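Let the Members See the Vote Before It Is Cast

Filed under: Opinion
By Rosalinda Dizon
07/04/2026

Trulldale Football Club is owned by its members, and every fall the members are told so at the annual meeting. We pay our dues, we get a card, and we elect a board. What we do not get is any say in how that board votes when the league asks its clubs to decide something. I think that should change, and the league meeting this October is the right time to start. 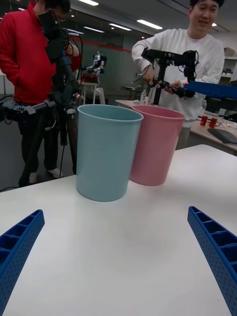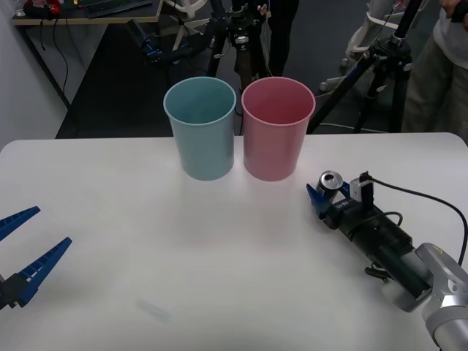
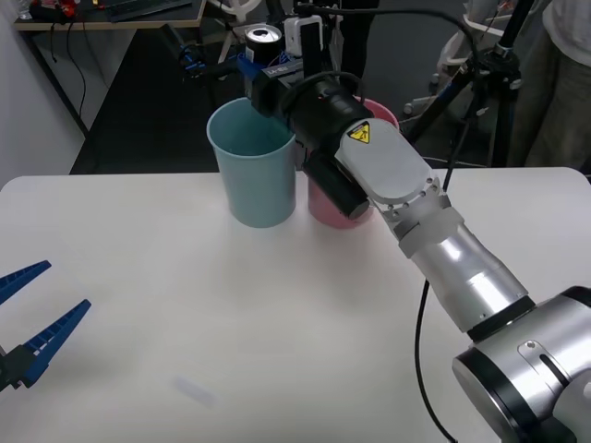 Two cups on a white table, one blue and one pink.

The matter coming up in October is promotion. At present the top club goes up and the bottom club goes down, with no playoff. Wallberg has put forward a plan to close the division for three seasons. No club would be relegated during that time, and a new club could come in only by paying an entry fee and passing a review of its ground. Wallberg says this would let clubs plan their budgets and fix up their stadiums without fear of losing everything in one bad spring.

There are fair arguments for that. I have sat in our main stand during a wet March and I know what the roof is like. A club that goes down loses its share of the league money and usually half its squad as well. Bakalis went down four years ago, laid off its groundskeeper and closed its under-15 side. They still haven't brought the under-15s back.

I am against the plan all the same. A division nobody can fall out of will have a lot of dead games after New Year, and people who pay at the gate will stop paying. The clubs below us would be shut out for reasons that have nothing to do with how they play. We came up from that level ourselves. If the door had been closed then, we would still be playing on the field behind the school.

But my view on promotion is not the main point. Plenty of members disagree with me. Filippos Lambrakis, who sits two rows behind me and has held a season ticket longer than I have, thinks three years of calm is exactly what the club needs. He may be right. Neither of us knows how Trulldale intends to vote, and neither of us has been asked.

The last time this came up, over the change to the summer schedule, members found out from a newspaper. The vote had been cast 9 days before. When people complained, the board put out a short statement saying it had acted in the best interests of the club. It did not say which way it had voted. We learned that later from Wallberg's website, which listed all the clubs.

Gertraud Trummer, our chair, gave the reasons for this at the annual meeting, and I'll set them out as well as I can. League talks are often private. A club that shows its hand early loses the chance to bargain. Deadlines can be short. And the board is elected to make decisions, so if members don't like them they can elect someone else.

The first reason is partly true. There are times when a draft is shared in confidence, usually when a sponsor's contract is involved. The Broretti deal was one of those and I had no quarrel with the board keeping quiet about it until it was signed. The promotion plan is different. It has been on the league's website for weeks and every fan in the division can read it.

I don't think much of the bargaining argument. We are one club among many and we are not a big one. I have asked twice what we gained by staying silent over the summer schedule and I have not had an answer. As for deadlines, the clubs were given the date of the October meeting months ahead.

That leaves the point about elections. Board terms are three years. A member who is unhappy with a vote cast this fall might wait until the year after next to do anything about it, and by then the rule would be in force and the contracts built around it would be signed. Members also can't judge a board on votes they haven't been told about.

What I am proposing is modest. When a league vote would change who can enter the division, when the season is played, or how league money is shared, the board should tell members at least 8 days ahead how it means to vote and why. If 60 members sign a request within that time, there should be an open meeting before the vote is cast. The meeting would be advisory. The board would still decide, and afterward it would publish the vote the same evening.

I picked 60 after talking with Ylva Hägglund, who helped write the club's rules when the ownership changed. We have 3,000 members. Her first thought was a higher number, on the grounds that a small group could tie the board up in meetings. Mine was lower. She pointed out that only a handful of league votes each year would fall under the rule in any case, and we settled there. If other members want a different figure I won't fight over it.

Some people have told me that an advisory meeting is a waste of an evening. I don't agree. A board that has to stand up in the clubhouse and explain itself will prepare better than one that doesn't. It might also hear something useful. The fans who travel to away games know which grounds in the division are falling apart, and that bears directly on Wallberg's plan.

It would cost very little. We own the room. The notice can go out with the ticket email.

The text of the proposal is at the club office and I will bring copies to the next home game. It needs a seconder and then a place on the agenda for the summer members' meeting. Aliki Zacharopoulos has agreed to second it. She supports closing the division and expects to argue against me in October, if we are given a meeting to argue in.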